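Kilwood Clothes Swap – minutes of the August meeting
Back room, started 7 pm

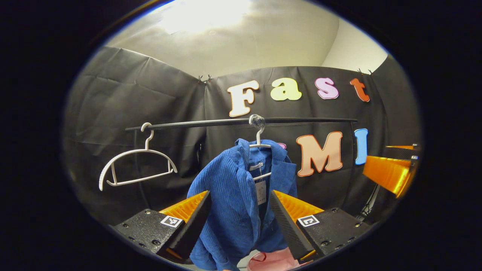
Minutes, issue 53, p. 2

Present: Ayane Honda (chair), Masanobu Wada, Krešimir Georgiev, Shota Hirano (notes). Apologies: Isamu Higuchi, working late.

Last minutes. Agreed. Masanobu's name spelt wrong in item 4, sorry, now fixed.

Rail. Black rod is staying where it is, in front of the black cloth. Krešimir asked if we want a second one for children's things. Ayane: not until we see how full this one gets. Left for now.

Backdrop. Cloth is up, clipped along the top. Creases in it, worse on the left. Masanobu wants it taken down and ironed, Shota says it will only crease again when folded away. Bit of a long discussion. Ayane to try a steamer on it while it hangs. Top edge also sags against the ceiling, more clips needed, Krešimir has spare ones at home.

Letters. "Fast" in the top row looks good, everyone likes the orange outline on the F. Colours to stay mixed. Lower row: big peach M and pale blue I are easy to read but a jacket hung to the left of them gets in the way of the letter before. Either lift the row or keep long things to the left end. Masanobu to have a go with the heights befor next time.

Hangers. White plastic ones to be used throughout, no wire please, they mark the shoulders. Empty ones stay on the rod so people can hang up what they bring. Verorau have offered us a box of old shop hangers, Shota to ask what kind. If wire, say thank you and no.

Blue corduroy jacket. Price tokens came up again. Krešimir thinks 5, Ayane thinks that's steep for a swap. Agreed 2 tokens, same as all other jackets. Heavy coats still undecided, carry over.

Donations. Bags from Plellach to be sorted on the long table, not the floor. Anything with a broken zip goes in the mending pile. Isamu sent word that he can do about 2 hours of mending a month, no more.

Lights. Ceiling glare near the middle of the backdrop, Shota to look at a softer bulb. Ask hall first.

AOB. Key to the cupbord still missing. Kettle needs descaling (Masanobu).

Next meeting: September, same room, 7 pm. Krešimir to bring clips.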